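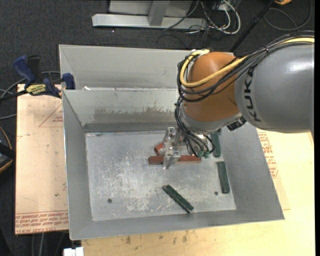 Wulach Seed Notes

Wulach is a small collection of gardening notes, typed up from notebooks kept by the growers at the Drindia community plots. It covers beans, squash, tomatoes and a few stubborn herbs, and it tries to answer the sort of thing a gardener wonders about in April, when the packets are spread over the kitchen table and there is never enough windowsill.

What you get

There are 200 entries, one per sowing. Each gives the variety, the bed, the sowing date, the date the first shoots came up, and whatever the grower felt like writing underneath. Please do read those remarks! Some are a word or two, and some wander off into slugs, string and the neighbor's pear tree, but they explain a lot that the dates alone won't.

Files

sowings.csv — the entries themselves
beds.csv — the 8 raised beds, with soil type and hours of sun
names.txt — spellings we settled on, with the older ones beside them

The bed column matches in both tables, so you can join them on that.

Where it came from

Most of the notes are from the Montoya end of the plots, where the soil is heavy and slow to warm up. Another 80 entries came from the Ustska side, which is sandier and drains so quickly that people there water twice a day in summer. If you compare the two, go gently — the Ustska growers also like to sow earlier, and it's hard to pull one thing apart from the other.

Things to watch for

Dates are day first. A blank in the shoots column means the grower didn't write one down, so please don't read it as a failed sowing. There are 17 entries with a question mark after the variety, mostly squash from saved seed, and I've left those exactly as I found them. "Big yellow" is two different tomatoes, depending on who was holding the pencil.

Using it

You're welcome to copy, print and share the notes, and to fix them up for your own garden. A mention of Wulach is always nice to see. If you spot a wrong date or know a better name for one of the beans, open an issue and tell me which row it is.

Last updated 27/01/2019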